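Re: [club-list] Two arms on the one table, and the April open evening

Sanne Bosman wrote:
> Hi all, I missed the last session and I'm trying to catch up. Are we
> still doing the handover task for the open evening, or did we go back
> to stacking? Also Kgomotso mentioned the gripper on the near arm was
> dropping things again, and I've got a free evening to look at it if
> somebody tells me where to start. And do we have any money left?
> Sanne

Hi Sanne, and everybody else who's been asking me the same thing in the corridor!

Yes, still the handover. Stacking looked lovely at Nellville last year but we've all seen it now, and Giuliana has put far too much work into the two-arm code for us to drop it. The plan is that the near arm picks something up, the far arm takes it off it, and then they swap. She had it going through 9 swaps in a row before it lost its place (I was there, I may have cheered).

The dropping is a bit of a puzzle. Kgomotso thinks it's the closing force, Přemysl thinks it's the fingers not meeting squarely, and I think it's probably both, depending on what you give it. Thick things are fine. Thin flat things creep round while the arm is moving, so by the time they get to the other side they're at a daft angle. If you fancy an evening on it, start with the force setting in Giuliana's config file (it's at 5 at the moment, whatever 5 means, the Hudec manual is no help at all) and only then get the screwdriver out. Please write down what you change. We lost a whole session last term to somebody's mystery tweak, and I'm fairly sure that somebody was me.
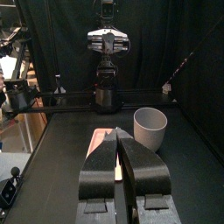
The other thing I'd love a second opinion on is how close the two arms start. At the moment the far one sits right at the back edge, and Přemysl wants to bring it forward so the reach is shorter. Drahomíra says leave it, or we'll have to do the calibration all over again, and I'm with her unless the timing gets worse.

Money: we have 3,200 from the Balura grant, less 100 for the new cable, and I'd like to keep most of it for entry fees and the van. Ornanetti still owe us a reply about spare fingers. I'll chase.

I'm in from half past five if you want the key. Bring biscuits, we're out.

Cheers, and see you there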